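Wedding Portrait Assistant, Nindbridge

Semeniuk photographs weddings and family portraits in and near Nindbridge. We need a second shooter from May through the end of the season — 12 weddings are booked so far.

You will cover guests, the bridal party and the reception. Pay is $30 an hour, plus meals and mileage.

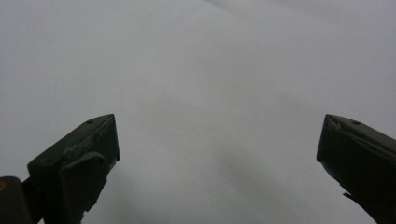

Dark green gripper fingers over a plain pale surface.

You need your own camera, a driver's license and one full wedding gallery to show us. Film experience is welcome but not required.

Send a link and a short note to Corina Radu by the end of March.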